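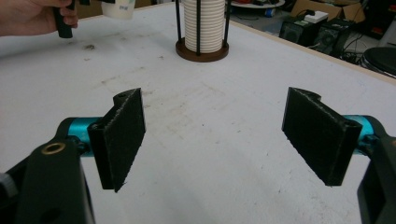
# Zomuro: a small dataset of office coffee complaints

Zomuro holds 500 written complaints about coffee, collected from the suggestion box on the second floor of Braltemell and typed up over more evenings than I care to admit. Each one is dated by month, tagged by theme, and left with its original spelling, which in a few cases took courage.

**Maintainer:** Hanyu Zhong
**Version:** 2
**Last updated:** March 5, 2020

## What you get

- `complaints.csv` - the text, one complaint per row
- `themes.csv` - theme tags and what I meant by them
- `machines.txt` - which machine was in service when

There were two machines in the period covered. The Zou made weak coffee quickly. The Uton makes strong coffee when it feels ready. Complaint volume did not drop when we switched, but the vocabulary got a lot richer.

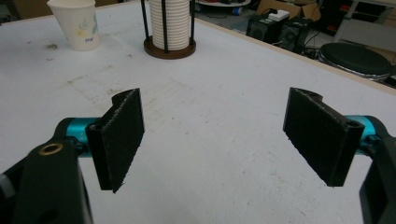 *4 min read, less if you skip the license*

## Themes

The tag list has 29 entries. It should have had far fewer, but people are particular. `too_hot` and `too_hot_for_the_cup` are separate tags, and I will defend that. `milk` covers missing milk, old milk, and the long argument over oat milk that began in June and still shows up in unrelated rows.

A row can carry several tags. If a complaint starts with the coffee and ends with the parking lot, it gets `drift`. Please filter on `drift` before you train anything on this, or your model will develop views on parking. 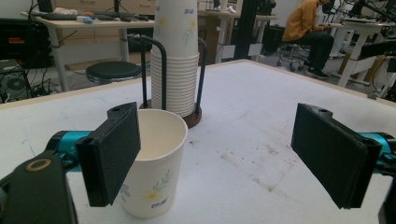 Cup complaints are the messiest part of the data. Half the writers say "cup" and mean the serving size, and the other half mean the object. When the object is clearly meant, I tag it `cup_physical`, and the usual target is a white paper cup like the one standing on the table here, which has been accused in writing of being too thin, too small, and "smug." I kept "smug" as written. There is no tag for it yet.

## Known problems

- Handwriting. Anything I couldn't read is marked `[?]`. One row is `[?]` from start to finish and I left it in out of respect.
- Repeat authors. The box was anonymous, but somebody closes every note with "as previously stated."
- Praise. Two rows are compliments. They are tagged `other`.
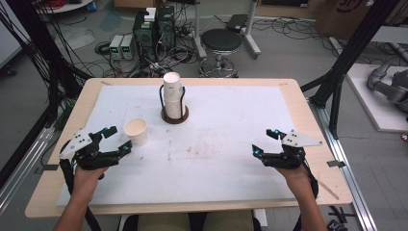 Gervasio Aravena wrote to say that the `bitter` tag is useless as it stands, because it lumps together bitter coffee and bitter writers, and that he gave up sorting them after the first page. He's right. A split is planned for the next version - send me your hand-sorted rows if you have any.

## Use and license

Free for any use, including teaching. Names of coworkers have been replaced with `[NAME]`, and names of managers with `[NAME]` as well, though you can usually tell. If you find a typo, check whether it's mine or the author's before opening an issue. Mine are in `themes.csv`.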